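Progress report to the Culitlow Small Retail Fund
Grantee: Delleck Beauty, Eren Street store
July 26, 2018

Work since the last report

The fit-out of the Eren Street store is finished and the shop is open. The makeup counter and the fragrance wall were both in place for opening day. The skincare shelves went up two weeks behind plan, as the first set came in the wrong depth and had to go back.

We now stock 291 products, against 200 in the application. Most of the extra lines are lip colors and travel-size perfumes. Wodus supplies the full foundation range and has agreed to keep sending testers at no charge through January.

Makeup lessons

The grant pays for free lessons for local customers. So far 131 people have attended. Evening sessions fill up first. Morning sessions have run half empty, and we plan to drop one of them and add a second evening. Each person gets a basic brush set to take home, and we have 40 sets left.

Spending

Fixtures and lighting came in under budget. Testers and disposable applicators cost more than planned. We ask to move the unspent lighting money to that line. The revised budget sheet is attached.

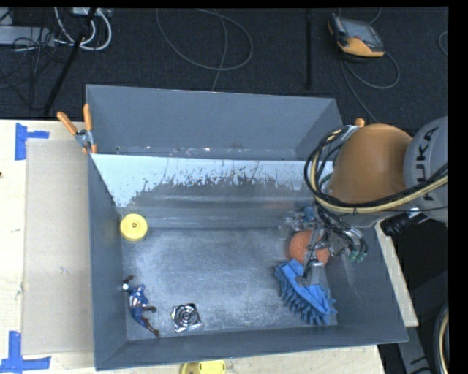

Gray bin on a wooden tabletop.

Still to do

The mirror at the second makeup station needs to be replaced. The outside sign is waiting on a permit from the city. We will also start a short feedback card for lesson customers and include the results in the January report.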